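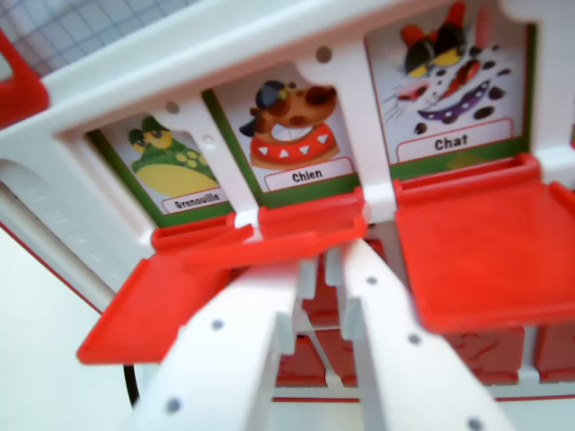 Review: the Morkix two-finger gripper and wrist camera kit for collecting demonstrations

By Bronisława Kubiak
Monday, August 26, 2024

The Morkix kit is sold for one job: recording short manipulation examples to train a policy. It includes a two-finger gripper, a wrist camera with its bracket, and logging software that writes each attempt as a separate episode. I have used it since June on a guessing-game board with French animal cards behind hinged red flaps. The task is to open or close one flap named in a text prompt ("open Chien", "close Vache").

I recorded 422 episodes by teleoperation. A flap is a fair test. It is thin, it turns on a fixed hinge, and its neighbors are close enough to be hit by a careless approach.

Gripper

The fingers are white plastic with notched tips and ridges along the inner edges. The tips are narrow enough to work on one flap at a time if the approach is square. When the board sits at an angle, the outer side of a finger tends to brush the next flap over. I discarded those episodes. Backlash is low and the position readout is stable enough to use as an action label without filtering.

Wrist camera

The view is close, and the fingers take up a fixed part of it. At working distance the name labels "Grenouille", "Chien" and "Chat" are legible, so the prompt can be checked against the recording. With the gripper farther back the labels get small, and the fingers hide part of the lowest row. A second, fixed camera is worth adding for any task with more than one row. Near objects blur slightly, and there is no focus adjustment.
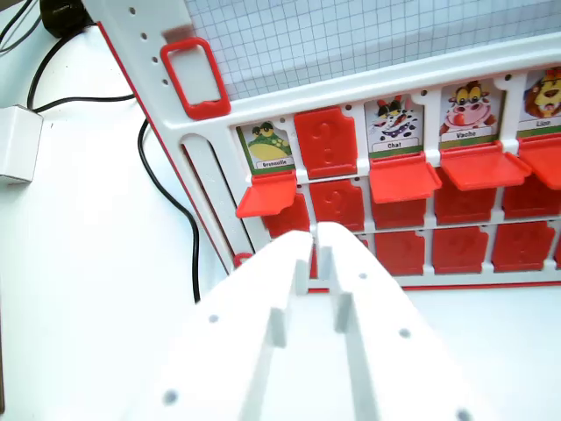
Logging software

Episodes start and stop with a foot pedal. Each one stores video, joint positions, gripper width and the prompt. Export to the Liretton format worked on the second try – the first failed on an accented character in a file path. There is no field for the starting state of the board. I log which flaps are open by hand, and with a mixed start, such as four open and one closed in the top row, this takes longer than the episode itself.

The disk estimate in the manual is too low. Plan for more than 300 GB if you keep raw video.

Verdict

Good hardware, adequate software, thin documentation. Recommended for small tabletop tasks with one operator. For a larger set, say 3000 episodes, I would want state labels and a batch review tool first.

Contact | © 2024 Kubiak Bench Notes | Back to top

We use cookies to remember your reading preferences. Accept / Decline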